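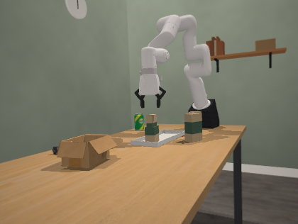 4.2 Adding a Performer Profile

Use this procedure to list an actor, dancer or model in the Zillance casting directory. An agency account is required.

1. Sign in and open Talent > New Profile.
2. Enter the stage name exactly as it should appear in search results.
3. Under Disciplines, select at least 2 entries. For dancers, set a level for each style.
4. Upload up to 8 headshots in JPEG format. The first file becomes the cover.
5. Paste the biography. The limit is 2799 characters, including spaces.
6. Click Submit for Review.

Note: Credits imported from Nider are locked. Edit them in Nider and sync again.

Caution: Deleting a profile also removes its audition history. Deleted profiles can be restored for 21 days from Talent > Archive.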